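Udport 对战平台:跨区排位匹配后掉线、战绩不写入(处理记录)

状态:已解决,保留观察 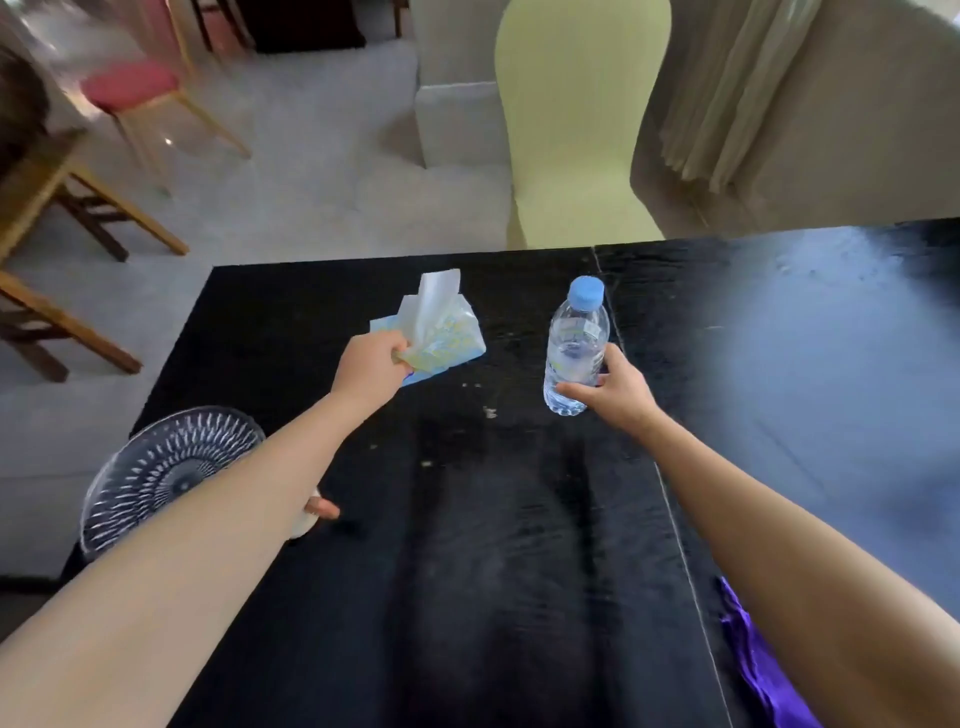

分类:在线对战 / 匹配与战绩

提交人:Karabo Nel
处理人:Ieva Kalniņš(一线),Attila Bárány(服务端)
涉及游戏:Hotincombe
涉及组件:Udport 客户端、Lepik 战绩服务
优先级:中,后调整为高

问题描述

从上次客户端更新之后,我在 Hotincombe 里打跨区排位,匹配成功、双方选完角色,载入画面走到 80% 的位置会停住,停一会儿弹出“与对手的连接已中断”,然后回到大厅。同区排位没有问题,好友房间也没有问题,只有跨区排位这样。

另外还有一个情况,不知道是不是同一个原因。偶尔能进去打完,但打完以后战绩页面不更新,积分也不变,对手那边看到的是正常的胜负记录。我问过两个经常一起打的对手,他们的页面上都有那几场,我的页面上没有。

已经试过的办法:重启客户端,重启路由器,换网线,关掉下载,校验游戏文件。校验结果是没有缺失。没有重装过,因为设置和连招录像都在本地,不想丢。

使用有线网络,主机没有开代理。

补充信息(应一线要求)

客户端语言为中文,区服选的是东区,跨区选项为“全部”。防火墙用的是系统自带的,Hotincombe 和 Udport 都在允许列表里。路由器里 UPnP 是打开的。网络类型在 Udport 的连接测试里显示为“中等”。更新之前显示什么不记得了,没有留意过。

出错时的提示码有两种。载入中断时是 LK-19,战绩不写入那几场没有任何提示。

日志已经用客户端里的“导出诊断包”导出并上传。

一线回复,Ieva Kalniņš

收到诊断包,谢谢。先做几项排除,请按顺序来,每做完一项打一场跨区排位,把结果写在下面。

1. 退出 Udport,确认托盘里也没有图标,再删除用户目录下的 matchcache 文件夹。只删这个文件夹,旁边的 replay 和 profile 不要动,连招录像在 replay 里。

2. 把跨区选项从“全部”改为只勾选西区,保存后重新登录一次。只改选项不重新登录,旧的设置会一直留在会话里。

3. 在 Udport 的网络设置里关闭“优先使用中继节点”。

第 3 项如果关闭后反而连同区都匹配不到,请马上改回来,并注明。

提交人回复

第 1 项做了,没有变化,还是停在同一个位置,提示码相同。replay 文件夹没有动,录像都在。

第 2 项做了,重新登录以后打了三场。第一场正常打完,战绩也有。第二场中断,LK-19。第三场正常打完,战绩没有。

第 3 项做了,同区匹配正常,跨区匹配时间变长,进去以后没有再中断。打了两场,都打完了,但两场的战绩都没写进去。

所以现在的情况是能打,但是白打。

一线回复,Ieva Kalniņš

情况明白了。中断和战绩不写入看来是两个问题,第 3 项只影响前一个。“优先使用中继节点”请先保持关闭。

战绩这一部分我这边看不到服务端的写入记录,已转给 Attila Bárány。优先级调为高,原因是同类工单不止这一张。麻烦把没有写入的对局编号发上来,在客户端“最近对手”页面里,点对手名字右边的小箭头可以看到编号。注意不是房间号,房间号是重复使用的,查不到单场。

提交人回复

编号已经贴在附件里。有一场对手改了名字,页面上显示的是新名字,编号应该还是对的。

顺便问一下,这些场次的积分以后能不能补?这个赛季我在段位线附近,差一点就升,少几场影响比较大。

服务端处理记录,Attila Bárány

按附件中的编号查了 Lepik 的接收队列。结果如下。

对局结束后,双方客户端各自向 Lepik 提交一份结果,服务端核对一致后写入两边的账号。查到的几场里,对手一侧的结果都已收到,提交人一侧的结果也已收到,但被标记为“赛季不匹配”并放入待审队列,没有丢失。

标记的来源是客户端里保存的赛季编号。五月份换赛季时这个编号应该更新一次,提交人的账号资料里仍然是旧编号。同区对局走的是本区的写入节点,那个节点不检查赛季编号,所以同区战绩一直正常。跨区对局走公共节点,上次更新以后公共节点开始检查这一项。

为什么跨区有时又能写进去:公共节点有两组,更新是分批推的,当时有一组还没有推到。分到旧的那一组就能写,分到新的那一组就进待审。现在两组都已经更新,不改编号的话,跨区战绩会全部进待审。

受影响的账号共查到 49 个,共同点是在换赛季期间没有登录过,并且登录时用的是 Clomero 账号关联登录。直接用 Udport 账号登录的没有这个问题。

请提交人确认两点:是否使用 Clomero 关联登录;换赛季那段时间是否没有上线。

提交人回复

是 Clomero 关联登录,一直都是。

换赛季那段时间确实没上线,大概隔了有一阵子才回来打的。具体哪天上线不记得了。

服务端处理记录,Attila Bárány

确认,与其他账号情况一致。

已做的修改:关联登录时强制刷新一次赛季编号,不再沿用本地资料里的值。修改在服务端,不需要更新客户端,但需要完全退出一次再登录。仅仅把电脑休眠再唤醒不算退出,会话会被保留。

待审队列里的对局会按对局结束的先后顺序补写。补写期间积分可能会来回变动,段位图标也可能闪一下旧的段位,属于正常情况,请等补写完成以后再看最终数字。补写时每场的积分按当时双方的分数计算,不按现在的分数计算。

LK-19 的部分由 Delwyn Quinlan 接手,见下。

网络处理记录,Delwyn Quinlan

LK-19 的含义是载入阶段双方的同步校验超时。看了诊断包,超时都发生在中继节点切换的时候。客户端先连上一个中继,载入过程中又认为另一个更近,切了过去,对手那一侧没有跟着切,双方就对不上了。

关闭“优先使用中继节点”以后走直连,不会发生切换,所以不再中断。代价是匹配时间变长,能匹配到的人也会少一些。

服务端已经把载入阶段的中继切换停用,进入对局之前选定哪一个就用哪一个。这个选项现在可以重新打开。如果网络类型显示为“严格”,建议打开;显示为“中等”或“开放”的,开不开差别不大,按自己的感觉来。

如果再次出现 LK-19,请在中断以后不要重新匹配,先导出诊断包。重新匹配会覆盖上一场的连接记录,那样的诊断包里就没有我要看的内容。

提交人回复

退出重登以后,之前的场次陆续出现在战绩页面里了,对照附件里的编号,一场不少。那个改过名字的对手也在,显示的是旧名字,不过不要紧。

中继选项重新打开,跨区排位打了一晚上,没有再断过。匹配时间也回到以前的样子。

积分补完以后段位升了。有一个小问题,升段的动画没有播放,头像框也没有发。

一线回复,Ieva Kalniņš

升段动画只在对局结束时触发,补写不会触发,这个没有办法重播。头像框应该发,已经手动补发到邮箱,领取后在“外观”页面里更换。邮箱里的附件有保留期限,请尽早领取。

改名对手显示旧名字,是因为补写用的是对局当时的名字。页面刷新以后会不会变成新名字取决于缓存,不影响战绩。

提交人回复

头像框收到了,已经换上。没有别的问题。

关闭说明

关闭日期:9月12日(星期四)

原因一:关联登录账号在换赛季后未刷新赛季编号,跨区对局结果进入待审队列。已在服务端修正,受影响账号的对局全部补写。

原因二:载入阶段中继节点切换导致同步校验超时(LK-19)。已停用载入阶段的切换。

后续:Anneliese Tiedemann 负责在帮助页面里补一条说明,内容为“跨区战绩未显示时,先完全退出客户端再登录”。待审队列的提示也会加到战绩页面上,进入待审的对局将显示为灰色,不再是完全看不到。这一项跟随下一次客户端更新发布。

如有同样情况,请新开工单并注明本单标题,不要在本单下继续回复,已关闭的工单收不到提醒。

相关条目

LK 系列提示码对照表
如何导出诊断包
Clomero 账号关联与解除关联
跨区排位的匹配范围设置
更换电脑时如何保留 replay 文件夹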